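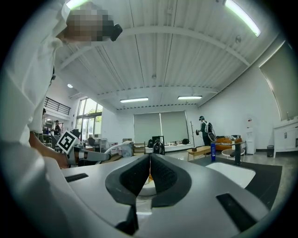
Page last changed: August, by Jinfeng Yu

Section 3. Setting up and looking after the wash-up counter

This section covers the dark grey counter with the white inset basin in the Pusden unit. For the wall cupboards and the bins, see section 2.

Before you start

Clear anything that doesn't belong at the sink. Bottles may stay on the counter if they are upright, closed and have a readable label. Anything without a label goes to Eulalia Lucero, who will decide what to do with it.

Caution: do not decant cleaning liquid into drinks bottles, even for a short time.

Daily set-up

1. Turn on the ceiling lights. If a tube flickers or stays dark, write it on the fault sheet and carry on.

2. Check that the basin is empty and the plughole is clear. Lift out any scraps by hand and put them in the food bin.

3. Run the cold water until it comes clear. Stop if the water backs up in the basin, and go to "Slow drain" in section 2.

4. Wipe the counter from the back towards the front edge with a damp cloth. Dry it straight afterwards. The dark surface shows water marks, and these are harder to shift once they have been left overnight.

5. Put small loose items such as caps and cups in the Privby tray. They must not be left near the plughole.

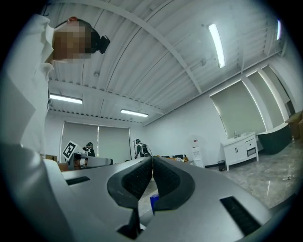 6. Look up at the ribbed ceiling panels and the beams for drips or stains. Report any you find before using the counter.

Note: the panels are dusted on the first Wednesday of the month. Cover the basin beforehand and wipe the counter again when the dusting is finished.

Spare parts

Basin plug: Grellance part 1148. Keep one spare in the cupboard.
Cloths: any plain cotton cloth. Do not use scouring pads on the basin or the counter.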